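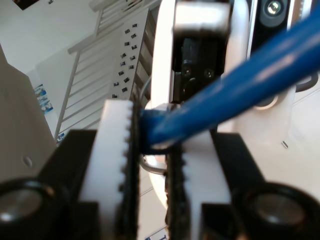

Laborbuch Optikmontage, Projekt Clidside
2019-06-10
Eintrag: Idrisa Lema. Mit am Platz: Musyoka Mrema, nachmittags Tomos Price.

Brennweite der gekitteten Achromate aus der zweiten Lieferung von Hegedűs nachgemessen. Soll laut Zeichnung 165 mm, gemessen am ersten Stück 168 mm. Das liegt außerhalb dessen, was wir im Tubus über den Fokustrieb noch auffangen können. Die erste Lieferung lag im Soll, die Protokolle dazu sind im grauen Ordner.

Aufbau wie gehabt: Kollimator mit Strichplatte, Prüfling in der Dreibackenfassung, Messmikroskop auf dem Schlitten. Grünfilter vor der Lampe. Vor Beginn den Kollimator mit dem Planspiegel auf unendlich geprüft, Strichbild und Rückbild parallaxefrei. Der Nullpunkt vom Schlitten war verstellt, vermutlich beim Reinigen, neu gesetzt und die Klemmung nachgezogen.

Gemessen wurden 8 Linsen, jede in beiden Orientierungen. Alle zu lang, die Streuung untereinander ist klein. Ein einzelner Ausreißer ist es also nicht. Musyoka hat zwei Stück ohne Blick auf meine Zettel wiederholt und kommt auf dieselben Werte.

Mögliche Ursachen, notiert wie besprochen:
– Radius der Kittfläche falsch geschliffen
– Schmelze vom Flint mit anderer Brechzahl als im Datenblatt
– Kronlinse aus der alten Charge mit Flint aus der neuen kombiniert
– Fehler bei uns, Vergrößerung des Mikroskops falsch eingetragen

Den letzten Punkt gleich geprüft. Objektmikrometer eingelegt, Abbildungsmaßstab stimmt mit der Karte am Stativ überein. Danach noch die Referenzlinse aus der Holzschachtel vermessen, passt ebenfalls. Der Messplatz ist damit für mich in Ordnung.

Probegläser für die Außenflächen aufgelegt. Vorderfläche gut, Ringe gleichmäßig, etwas Astigmatismus bei einer Linse am Rand. Rückfläche auch gut. An die Kittfläche kommt man ohne Trennen nicht heran. Tomos schlägt vor, eine Linse zu opfern und im Ofen zu trennen, langsam hochfahren, Haltezeit über Nacht. Bei UV-Kitt ist er sich selber nicht sicher, ob das sauber aufgeht. Ich würde vorher bei Hegedűs die Schmelznummern abfragen. Dennis Muriithi hat den Kontakt und schreibt heute noch hin.

Die Auswertung liegt wie immer auf dem Gruppenlaufwerk, Ordner Clidside, Unterordner Achromate. Bitte keine Kopien mehr auf den Messrechner legen, ich habe vorhin zwei verschiedene Fassungen derselben Tabelle gefunden und musste Zeile für Zeile vergleichen.

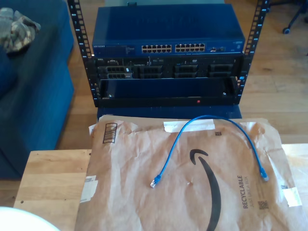 Gestell mit dem Netgear-Switch, darunter der Server von Dell.

Zentrierung nebenbei mit aufgenommen, Linse auf der Drehspindel, Autokollimator Clakgate im Reflex. 3 Stück zeigen am Rückbild einen deutlichen Schlag, der Rest läuft ruhig. Die auffälligen mit Fettstift am Rand markiert und getrennt abgelegt. Beim Einspannen aufpassen, der Kittrand steht bei einer davon leicht über, dann sitzt die Linse schief auf der Schneide und man misst Unsinn. Überstand mit Skalpell abgenommen und neu gemessen, der Schlag blieb.

Oberflächen unter der Lampe durchgesehen. Putzspuren, zwei Muschelausbrüche außerhalb der freien Öffnung, sonst nichts. Bei der Vergütung ist der Farbeindruck etwas violetter als bei der ersten Lieferung, Reflexionskurve müsste man am Spektrometer aufnehmen. Das Gerät ist belegt, ich habe mich in die Liste eingetragen.

Eilif Lunde fragt, ob wir den Tubus für Skernport notfalls mit einem längeren Zwischenring retten können. Mechanisch geht es, der Ring wäre schnell gedreht. Die Farblängsabweichung müsste aber vorher gerechnet werden, und dafür brauchen wir die echten Glasdaten. Liefertermin ist im August, etwas Luft ist noch da.

Offen:
Schmelznummern von Hegedűs (Dennis)
Rechnung mit geänderten Glasdaten, sobald die da sind (ich)
Trennversuch an einer der markierten Linsen, erst nach Rücksprache (Tomos)
Zeichnung Zwischenring, nur Entwurf (Eilif)

Linsen liegen im Exsikkator, oberes Fach, Deckel ist gefettet. Lampe am Kollimator flackert beim Einschalten, Ersatz ist bestellt.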